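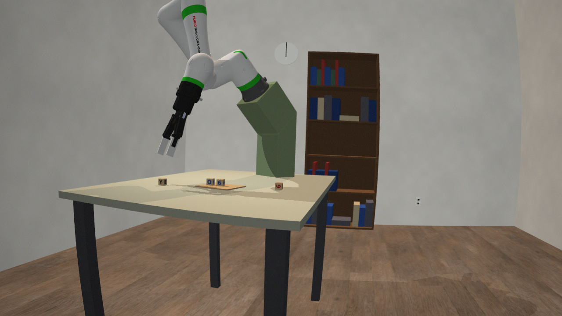 Home Articles Opinion Notes Archive Contact

A robot that says it is finished should have to prove it

Last winter we signed off on a piece of pick-and-place software called Hunt, and we should not have. I was one of the people who signed. Nothing was damaged and no one was hurt, but the fault was a basic one and I think a lot of teams have the same one in their own work.

The job is simple to describe. A small arm with a two-finger gripper has a table in front of it, a thin board on the table, and wooden cubes with letters and numbers on them. It is told which cubes go on the board. It picks them up, sets them down on the board, backs away and reports that it is done. We run this in simulation at Condeo before anything goes to the real cell at Botholm.

Hunt went through 3000 simulated runs. The report listed 227 as failed, and everyone thought that was good for the stage we were at. The rest were marked complete. Then someone at Botholm tried the same software on the real arm, and it stopped with a requested cube still sitting on the table. The log said the task was complete. It did it again the next morning.
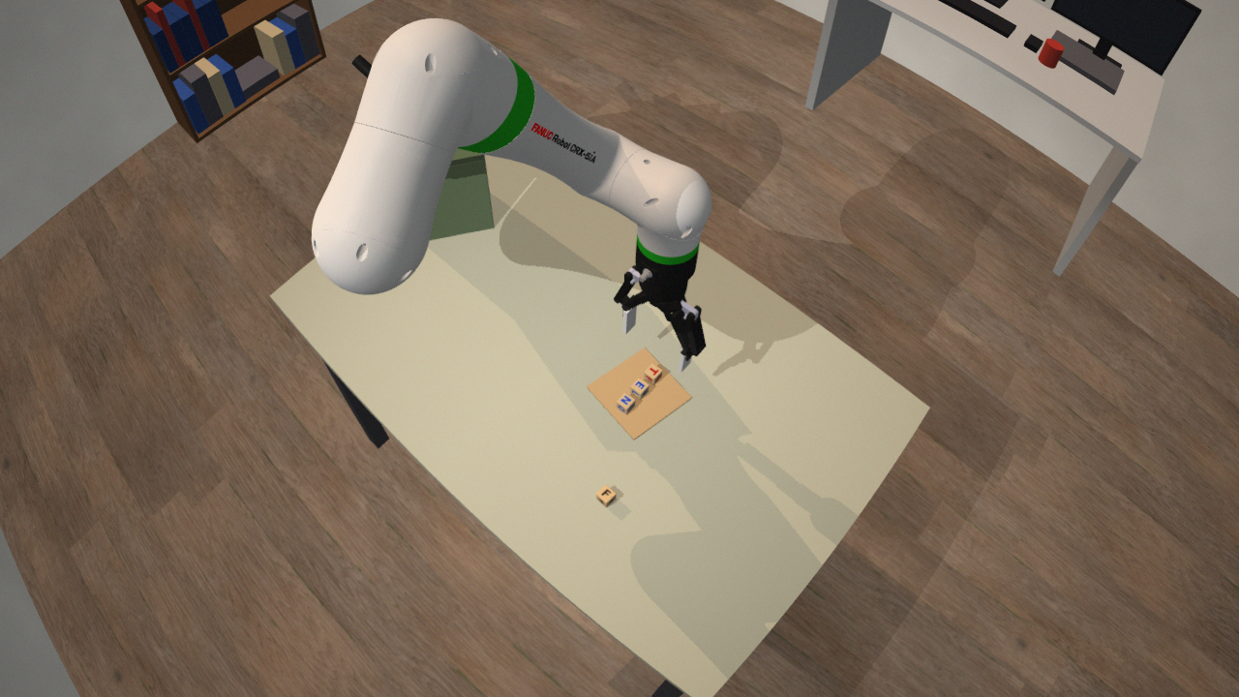 Page last changed: February

We went back through the simulated runs and replayed the ones marked complete. In 203 of them, at least one cube that should have been on the board was not there. Those runs were nearly as common as the failures we knew about, and every one had been reported to us as a success.

The cause took an afternoon to find. The success check asked whether the gripper had closed, moved over the board and opened again, once for each cube on the list. It did not ask where the cubes were. If a cube slipped out on the way over, the arm still went to the board, still opened its fingers, and still got credit. The check had been written early on, when the simulator was having trouble with contact between the fingers and the cubes, and it was meant to stay in for a week or two. It stayed in until Botholm called.

I have heard two defenses of this. The first is that simulation is only simulation, and the real cell is there to catch what it misses. I don't accept that. Our simulator knows the position of every cube to a fraction of a millimeter at every step. The real cell has to work that out from a camera. Of the two, the simulator had by far the easier job of noticing a missing cube, and it was the one that missed it because we never asked.

The second defense is that these are toy blocks, so a wrong report costs nothing. But the report is the part that gets reused. Drustton, the tray-loading project that comes after this one, was set to inherit the same check with the names of the parts changed. On a tray line, the next machine acts on that message. If the message says the tray is full and it isn't, the next machine reaches for a part that may be somewhere in its path.

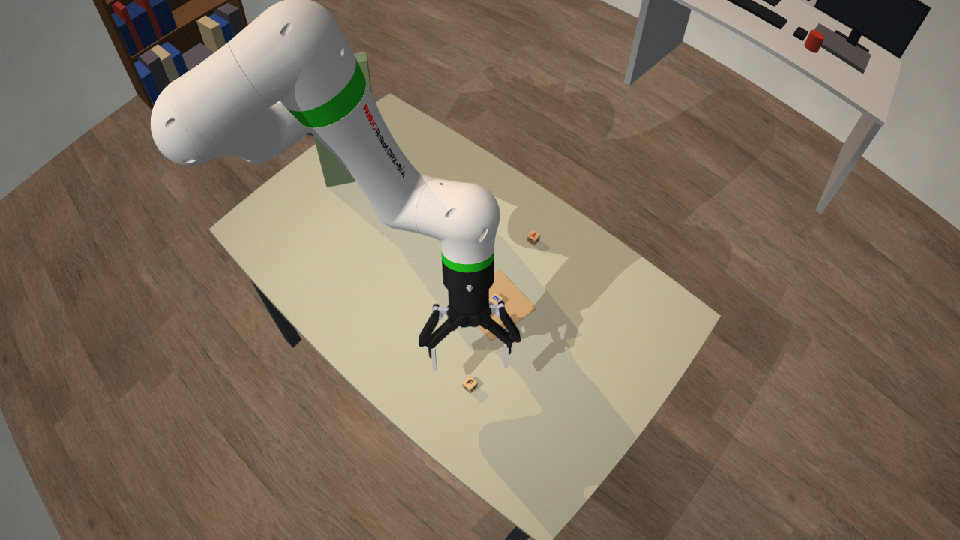 A stopped arm with a fault code is a nuisance, and people complain about it, and then they fix it. An arm that stops in the wrong state and calls it finished gets left alone. Given the choice I will take the nuisance, and I would take a good many more of them than we had.

My view is that the software doing the task should have no say in whether the task was done. The check should look at the table and the board, after the arm has backed off, and it should be written by somebody who did not write the motion. It should fail when it can't tell. If one cube is hidden behind the gripper, the answer is "unknown," and unknown goes in the same column as failed until the arm moves and the check looks again.

There is a cost. We made this change, and the pass rate dropped in a way that was hard to explain to the people who had seen the first report. Each run is a little longer. In 35 runs at Botholm with the new check, it held up a few that were fine, and an operator had to walk over and clear them. There has been some pressure to loosen it for that reason.

I would leave it as it is. The old report is still in the shared folder with the old pass rate on the first page, and I have asked for it to be marked withdrawn. As of this writing it has not been.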